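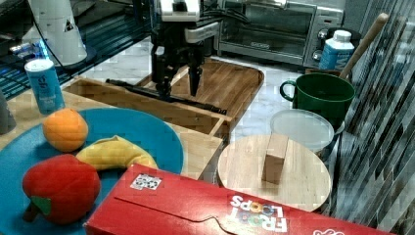 Oiling your kitchen wood is one of those jobs I put off for ages and then quite enjoy once I've got going. I do mine every couple of months, usually with the radio on and the back door open. Anything bare counts: spoons, rolling pins, a big chopping board with rounded corners, a shallow tray with low sides like the pale one overlapping it. The trays are the fiddly ones (all those inside corners!) so I start with those while I've still got patience.

You'll need food-safe mineral oil, two old cotton rags and a bit of fine sandpaper. I get my oil from the hardware shop in Rondside, but any chemist should have it. Please don't use olive oil, it goes sticky and smells like an old chip pan.

Wash everything in warm soapy water, rinse, and stand it on its edge overnight. It has to be properly dry or the oil just sits there. Next day, rub any furry patches with the sandpaper, going along the grain, and wipe off the dust.

Now pour on more oil than seems sensible and spread it about. End grain drinks it up, so go back over the ends. Leave it for about 6 hours, wipe off what's left and do it all again. My Bramgate board was so thirsty the first time that it took 4 coats!

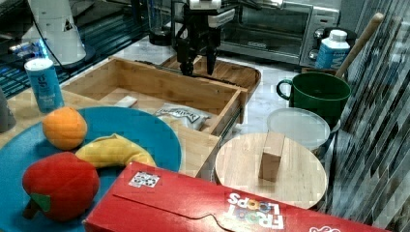
Light wood drawer, bits and bobs still inside.

Drawers are worth doing too, if the wood is bare and not varnished. Empty them first, vacuum the corners, and go very thin with the oil. One coat is plenty. Leave them open until they no longer feel greasy, then put everything back.

Wet the rags and dry them flat outside before they go in the bin.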